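Trikenness: a pushing arm for the shared workshop
Project report, second semester
Subira Waweru, with Narayanan Joseph and Banafsheh Ghorbani

Why we built it

Our supervisor, Marius Bogdan, let us pick our own topic this year, and the three of us spent a good fortnight arguing over it before we settled on an arm that pushes things. I had wanted a gripper to begin with (I think everyone does), but Narayanan had already tried to build one at home in November and came back with a bag of stripped gears and a very fair warning. A plain rod has no fingers to jam, it costs next to nothing, and it still leaves you with plenty of hard questions about where a block will go once you nudge it.

We called the project Trikenness, which was Banafsheh's word and means nothing at all. The control program is called Radu, after her neighbour's dog, who also moves things around the floor with his nose.

Materials and budget

We were allowed $400 and spent nearly all of it. The biggest single cost was the replacement motor driver from Skustberg at $105, after I wired the first one backwards — my fault entirely, and I have since labelled every connector in the workshop in bright marker. The timber was an offcut and cost us nothing but an afternoon of sanding. We chose blocks in plain, strong colours so that the vision code would have an easier time of it, and shapes that behave differently when pushed. A cube will slide fairly politely if you hit it square on. A star will catch the rod in the notch between two points and swing around it, and we lost many happy hours to that.

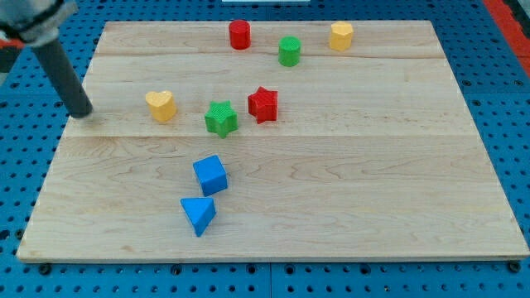 Getting the rod height right took us much longer than we had planned. Too high and it tipped the cylinders over, too low and it scraped along the wood and left a mark. We ended up with the tip 16 mm above the surface, measured with a stack of washers, and checked it again at the start of every session.

Results

On the last evening, Tue 11 March, we ran 105 pushes with Radu choosing the direction, and 76 of them finished inside the target colour zone. Most of the misses were stars. The hearts were a pleasant surprise, as the rod tends to settle between the lobes and stay there if you come in slowly.

What we would change

Banafsheh would like a softer tip, and has her eye on some rubber caps from Prustura. I would rewrite the calibration routine, which still has to be started twice before it behaves. Narayanan would like his gripper back. Our thanks to Emilian Lazăr for the workshop key and for showing us how to square up a board properly.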